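# Chapter 6: Public Records and the Right to Ask

In February, a tenant in the city of Adinstead wanted to know how often police had been called to her apartment building. She wrote a short letter to the records clerk. The clerk sent back a bill for 900 dollars and a note saying the search would take 30 days. The tenant could not pay, and she dropped the matter.

A neighbor, Imad Semaan, asked for the same records a few weeks later. He limited his request to one address and one type of report, and he asked for a fee waiver on the ground that he planned to share the results at a public meeting. He received two pages of call logs and paid nothing.

Both residents had the same right under the same law. The difference lay in how the requests were written, and this chapter is largely concerned with that difference.

## What counts as a record

A public record is information that a government body makes, receives, or keeps in the course of its work. The form does not usually matter. A paper memo, an email, a spreadsheet, and a voice message may all be records. So may a text message on an official's own phone, if it deals with public business.
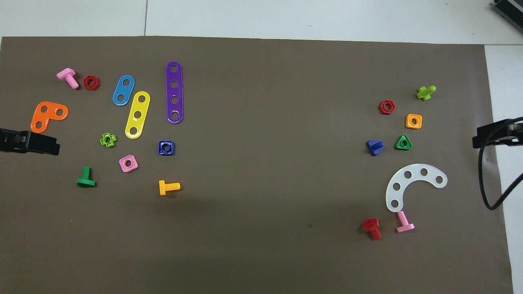
Many statutes also reach records held by a private company on the government's behalf. Suppose a city hires a firm called Cesine to store its parking data. In most states the data remains public even though it sits on the firm's computers, and the city cannot refuse a request by saying that it has no copy of its own.

Some material is exempt. Common exemptions cover medical files, sealed court papers, and the names of certain witnesses. An exemption often applies to part of a document only. The agency must then black out the protected lines and release the rest – a step known as *redaction*.

## Who may ask, and why

Most states let any person file a request. A few limit the right to their own residents. As a rule, the person asking does not have to give a reason, though a reason may help when a fee waiver is at stake.

The leading case in this book, *Hijazi v. Town of Ekeo*, began when a clerk refused to process a request until the writer explained what he wanted the records for. We will read the court's opinion in Section 6.2. As you read it, pay attention to two questions the judge kept apart: whether the clerk could ask for a reason at all, and whether she could delay her answer until she got one.

## Terms to know

- **Custodian:** the official responsible for keeping a record
- **Exemption:** a legal ground for withholding a record
- **Fee waiver:** a decision not to charge for search or copying
- **Redaction:** the removal of protected parts of a record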